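Blue cloths in the bathroom sink: wash by hand or give up?
Home > Cleaning & Laundry > Small Loads

14 replies

dripdry_sol
I have come to the conclusion that I do more laundry in the bathroom sink than in the washing machine. The machine is two floors down, takes coins, and belongs spiritually to Mr. Voicu in 3B, who starts his towels at dawn and collects them whenever the mood strikes.

So: cleaning cloths. Blue ones, the kind that come in a bundle and shed color until the day they die. I run a few inches of water, add soap, drop the cloth in and squash it around until I feel I've done something.

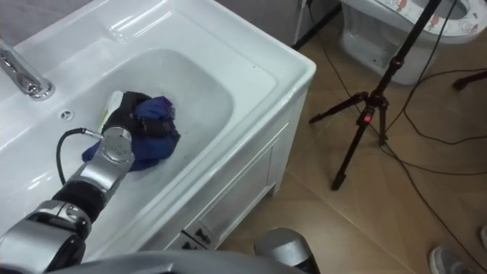
My trouble is the rinse. I drain, refill, squash, and the water clouds up again. Drain, refill, squash, same. Last Saturday I gave up after the fourth basin and hung the thing over the tub, and it dried stiff as a cracker. Is there a trick, or is this my life now?
– Soledad Zúñiga, Westport

fulgencio_a
You're using too much soap. Everyone uses too much soap. For one cloth you want about a teaspoon, and you want it in the water before the cloth goes in. Squirt it straight on the fabric and you'll be rinsing until November.

Marlpit
Disagree with the above. A teaspoon does nothing for a cloth that has met a stovetop. Use what you need and rinse it under the running tap, folded over, squeezing as you go. Refilling the basin just gives the soap somewhere to sit.

fulgencio_a
Running tap for ten minutes, lovely. Who pays your water bill?

Marlpit
I do, and I've read it, and I'm still rinsing under the tap.

tubside
Can we talk about the color? I did 3 blue cloths with a white pillowcase once. I now own a pillowcase the shade of skim milk. Wash them by themselves and don't leave them soaking while you watch a show.

Also wipe the basin right after. Mine had a faint blue tide line for a week and my sister asked if I'd dyed my hair.

dripdry_sol
No pillowcases were involved, thank you. I've been using the Widlow liquid, which says "one capful" on the back, and the cap is the size of an egg cup. So Fulgencio may have a point, which I resent.

Hettie_in_socks
Widlow foams like mad. I switched to Zarnari flakes and they rinse out in two goes. You do have to dissolve them first or you get little white crumbs in the weave.

Marlpit
Flakes in cold water are a hobby. Buy the liquid.

Hettie_in_socks
Warm water, Marlpit. It comes out of the other side of the tap.

fulgencio_a
Back to the stiffness. That's leftover soap plus hanging it in a lump. Last rinse, put in a splash of white vinegar, squeeze (don't wring, you'll pull the edges out of shape), then roll it in a dry towel and kneel on it for 20 seconds. Hang it flat.

tubside
Kneel on it?

fulgencio_a
You have a better use for your knees?

dripdry_sol
Update. Teaspoon of Widlow, warm water, and then I rinsed it under the tap to keep the peace. Clear after the second squeeze. I knelt on the towel. The cloth is soft, the towel is slightly blue, and Mr. Voicu's load is still sitting in the machine downstairs.

Marlpit
So the tap worked.

fulgencio_a
The teaspoon worked.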